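How to set up a freestanding coat rack in a shared office

Quick one, I've got a meeting at half past. People keep asking how we keep the coats off the chair backs, so this is it.

You need: a wooden coat rack with tripod legs, a few hangers, 6 felt pads, a screwdriver. Mine came flat in a box from Oltent and the instructions were useless.

1. Legs first. Lay the post on its side, fit all 3 legs loosely, then tighten. If you tighten one all the way before the others it'll lean forever. Ask me how I know.

2. Pads under the feet. Two per leg if the feet are wide. Wood floors scratch and our building dates from 1914, so the landlord at Skurnemthorpe notices.

3. Pegs. Screw in by hand, last quarter turn with a cloth round them. No glue! You will want to move one later.

4. Pick the spot. Near where people come in but out of the walking line. Stand there with your arms out and turn around. Hit anything? Move it.

5. Cables. Look down before you park it. Legs splay out more than you think and a leg on top of a power cord is asking for trouble. Run cords behind, along the wall if they reach, and keep hanging sleeves well above any power strip.

6. Loading. Heavy coats go up top, spread round the post, over a leg and not between two. Hangers can go on the pegs too, lower down is fine for light stuff. Bags no. Emese Bognár hung a laptop bag on ours in October and teh whole thing went over.

7. Retighten after a week. Wood settles. Then every couple of months, whenever you remember.

Still wobbly? Usually one leg bolt. Flip it over and check before you start folding cardboard under the feet. If the floor itself slopes, turn the rack a bit at a time till it sits right, mine needed almost a third of a turn.

Oh and leave a peg or two free for visitors. Ours has room at the moment, most people are in shirt sleeves or keep thier jackets on. 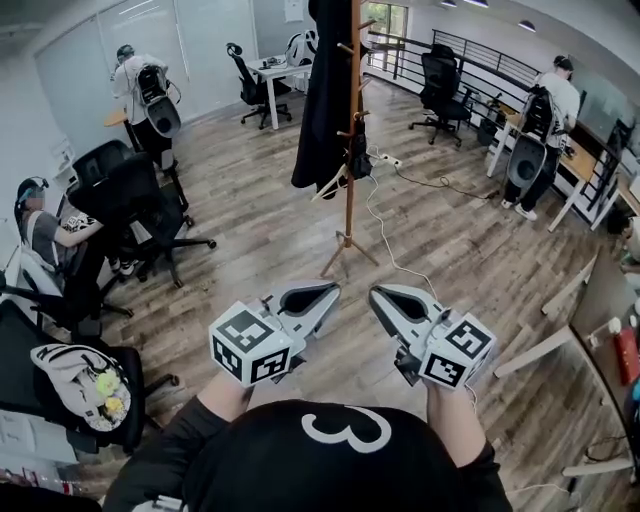 Next up is the umbrella stand, if Diarmuid Mac Mathúna ever gives me back the drill. Measurements for the tray are already done so it should be a short one.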